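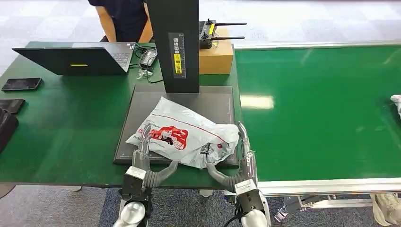
Will I still have a job on the bench once the arms are running? A sorter at Lidstead put that to us in September, and it is the question we get most. Yes. The Skinon cell takes over bag handling on one bench, and the positions on that line stay as they are.

What changes on shift?

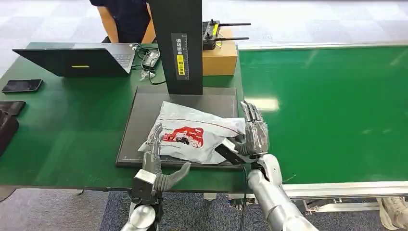

Sorters move from lifting to exceptions: torn mailers, labels that won't read, odd shapes. Soft bags are the hard case for any gripper. A crumpled plastic mailer has no fixed edge to hold, so the cell uses both hands on it at the scanning station. Expect it to be slower than you are.

How much training is there?
2 sessions, paid, at the Virkdale site. Ask your shift lead for a Friday slot — places are limited.

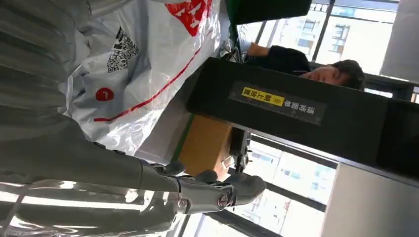 Gripper at the bag, QR code on the plastic.

Who do I call if it stops?
Berhe support, extension 620. Don't reach in to clear a bag yourself.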